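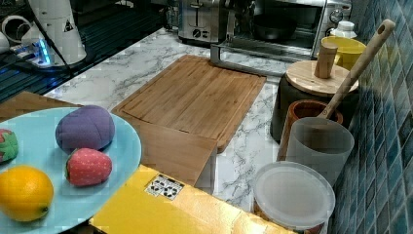 Reader Revenue at a Small Local News Site: Project Report

Jul 20, 2018

12 shares 4 comments

1. Purpose

The project examined how the Pralwood Courier, an online-only local news site, earns money from its readers, and whether its membership page affects the rate at which casual visitors sign up. The site has no paywall. It depends on display ads, a yearly grant and voluntary memberships at three price levels.

2. Material

The publisher gave us access to an export of its article archive and to the membership log kept in Willov, the billing system it uses. From the archive we took 663 articles. Each was coded by topic, length and type of author (staff, freelance or wire). Articles under 100 words were left out, as most were event notices. 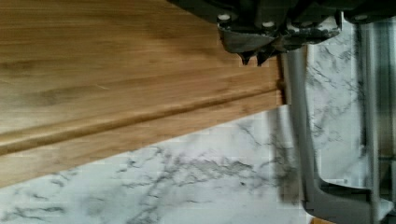

Coding followed the scheme in Radonjić's handbook on local media, with two changes. "Courts" and "police" were merged, and "schools" was split from "local government". Two coders worked separately on a shared subset of 46 articles. They disagreed on 9 of them, mostly where a council story was also a planning story. These were settled by discussion and the rule was then written into the codebook.

3. Results

Council and planning coverage made up the largest share of staff articles. It also came first as the last page read before a sign-up. Wire copy drew more total visits but led to very few memberships. Length had no clear effect once topic was taken into account.

The membership page itself was a weak point. Its form asked for a postal address before showing the price – a leftover from the print edition – and many visits ended at that step.

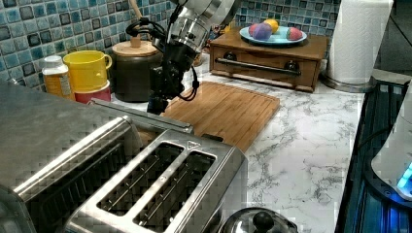

4. Limitations

The log records only the last article read in the same session. A reader who signed up after months of regular visits looks the same as a first-time visitor. Traffic sent from Drarkness, a regional news aggregator, arrives without a referrer and was counted as direct.

5. Further work

A test of the form with the address field removed is planned for the fall term. The codebook and the cleaned table are stored with the department.

0 comments on this section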